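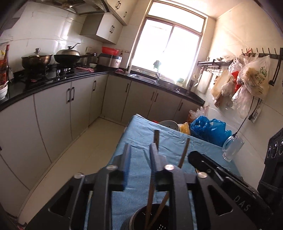
kitchen, late morning, before I got going on lunch

29/12/2025

Up late. Coffee, then straight into the kitchen because the pork wasn't going to cut itself. Had it out on the counter by the stove, one long strip and a little end piece by the corner. Should have used the board. Will scrub the counter tonight, note to self, hot water and the good soap.

Stove is full as usual. Pot with the glass lid on one side, wok with the big dome lid on the other, and then no space left so the red basin lives on top of the rice cooker. Have to lift it off every single time I want rice. Been saying since February I'll find it a proper place. Maybe a hook under the upper cabinets? Jerholm had a rail for 80 but Rolholm does nearly the same thing, only shorter. Measured the wall last night and wrote it on the back of a receipt and now can't find the reciept.

Blue cloth on the narrow table needs an iron. Or just a wash. Bags still sitting down the far end, yellow one and the blue one, plus the clear plastic all scrunched up by the wall. Meant to put them away last night. Didn't.

Fouad Khasawneh called while I was slicing. Wants to know if we're still on for the 14 people. FOURTEEN. In this kitchen. Said yes before I thought about it. He's bringing the chairs and the big tray from Karam, I do the pork and rice and something green. Need a second rice pot, ask upstairs.

To get:
ginger
scallions, two bunches
soy sauce
dish soap
paper plates (check Fuster first, they were cheaper)
rice, the big bag

Gas bill came, 252. Higher than last time. Paid it so I don't have to think about it. Left over for the month is a bit over 1,000 and the rail comes out of that, if I even buy it.

Nice light in there this morning though – whole window lit up, the little plant on the sill looks ok, turned it round so the other side gets some. Keep forgeting to water it.

Long chopsticks need oiling too. Tomorrow.

Pork in by noon, low heat, lid on. Going to the store now before it gets crowded – will write the rest later if I'm not dead on my feet.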